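Visit report: gripper comparison day at Nundon
15 May 2026
Written up by Mwende Makori

Four of us from Skivora went to the Nundon test lab to look at grippers for soft produce. We have been using the same pair of parallel fingers for two years and the bruising figures have stopped improving. Nundon had offered us a day on their benches with three candidates, and Rehema Waweru had set up the program before we arrived.

The lab is on the second floor, above the machine shop. Parking is at the back and you need to sign in at the side door. We lost half an hour there, so the first session was shorter than planned.

Morning: hardware benches

Henryk Makowska ran the hardware part. The first gripper was a two-finger electric model from Grindus with a stroke that suits anything from a plum to a large orange. It closes quickly and the force setting is easy to change from the controller. At the lowest setting it held ripe tomatoes without marking them, but it dropped a few when the arm stopped hard. One step up, the drops went away and we found light dents on the softest fruit.

The second was a three-finger silicone hand that runs on air. It was gentle and it did not care much about where on the fruit it landed. It was also slow, and it needs a compressor, which our line does not have at that end. Wycliffe Athumani asked about washing it down. The fingers come off with one screw each and can be soaked, but the hose fittings have to be capped first.

The third was a plain suction cup. It was fine on apples and poor on anything with a stem in the wrong place. We stopped after 16 picks.

We ran 40 picks with each of the other two, all on the same arm and with the same camera overhead. The camera had trouble with shiny skins under the bench lights until Henryk turned one lamp away.

Afternoon: simulation

After lunch Rehema showed us how they test a gripper before anyone mounts it. They use a package called Gebru, with the arm, the fingers and a set of kitchen objects modeled in it. A batch is 324 runs with the object moved a little each time, and it finishes overnight on one workstation.

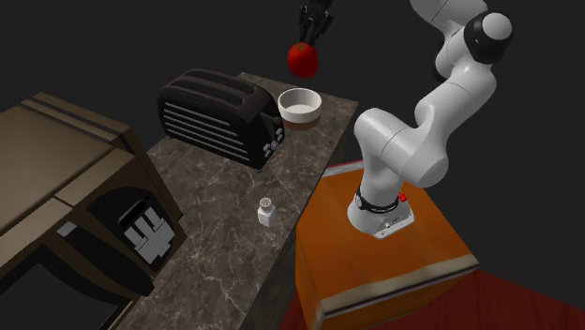

Zawadi Ogola wanted to know how far to trust the contact model. Rehema said she uses it for reach, approach angle and collisions, and does not use it to set grip force. In April they compared a simulated batch with bench results for the same fingers. The reach failures matched well. The slips did not, and the simulation was too optimistic on heavy fruit.

She also changed the approach angle while we watched and restarted a short batch of nine runs. That took a few minutes. On our line the same change would mean stopping for most of a shift, so this was the most useful part of the day for me.

Controllers

We had planned to compare two controllers and only got to one. It reports finger position and motor current at every step, and the log opens in a spreadsheet. Our present one gives an open or closed signal and no more. Wycliffe has the log files if anyone wants to see them.

Follow-up

Henryk will lend us the Grindus gripper with soft pads fitted. Zawadi is measuring our bins so Rehema can put them in the model. I have asked for a price on the silicone hand with a small compressor included, and for a second date to see the other controller.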